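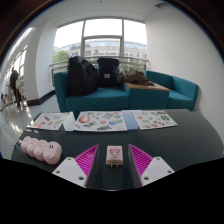 Redby Charger and Adapter Sticker Sets

Item 1627
Sold by Mimeck
Page updated 20 Feb 2026

Small stickers for small electronics. The sets are made for plug-in chargers, travel adapters, power banks and cases, where a standard laptop sticker is too big and ends up folded over a corner. A pale charger with one character on the top face is the most common way people use them, and it is an easy way to tell your charger from everyone else's at the office or in a shared apartment.

What you get

Stickers only. Chargers and adapters are not part of any set. Each set is one design family, printed on flat sheets with a peel-off backing. Sets are sold singly or as a bundle with all the designs listed below.

Designs

Muted – small illustrations in soft pinks, browns and oranges. Goes well with pale plastic.
Cartoon – the brightest set. Cartoon characters, hearts in red and pink, and shapes in blue and green.
Garden – yellow, green, orange and red, in small sizes. Good for filling gaps.

Sheet layouts change a little from one print run to the next. The January printing moved some of the smaller stickers to make them easier to peel. Both printings are sold under the same item number.

Material and finish

Vinyl with a matte top layer. The adhesive can be lifted and put down again in the first few minutes, then it sets. The stickers hold best on smooth plastic. They do not hold well on silicone sleeves, rubber coatings or fabric.

Where to put them

Unplug the charger and let it cool before you start. Wipe the surface with a dry cloth. If it has been handled a lot, use a little rubbing alcohol and wait until it is dry.

Place the sticker on a flat face, away from the prongs. Keep clear of slots, sockets, buttons, indicator lights and vents. On a round adapter, pick a sticker smaller than the flat part of the face – one that runs over a curved edge will start to lift there.

Do not cover the rating label. You may need the numbers on it when you travel.

Removing

Lift one corner with a fingernail and pull back slowly at a low angle. Any residue comes off with rubbing alcohol on a cloth. Do this with the charger unplugged.

Specifications

Sheet length: 80 mm
Largest sticker width: 55 mm
Finish: matte
Backing: paper, recyclable where accepted
Indoor use

Ordering

Single sets ship flat in a card envelope. The bundle is item 1042 and ships the same way. Orders placed through Mercado are packed at our Poltley warehouse and may arrive separately from other items in your cart.

Unopened sets can be returned. Once a sticker has been peeled we cannot take the set back, but we will replace sheets that arrive creased or misprinted. Send a photo of the sheet along with your order number.

Related items

Redby Cable Labels
Redby Blank Matte Dots
Redby Sticker Storage Folder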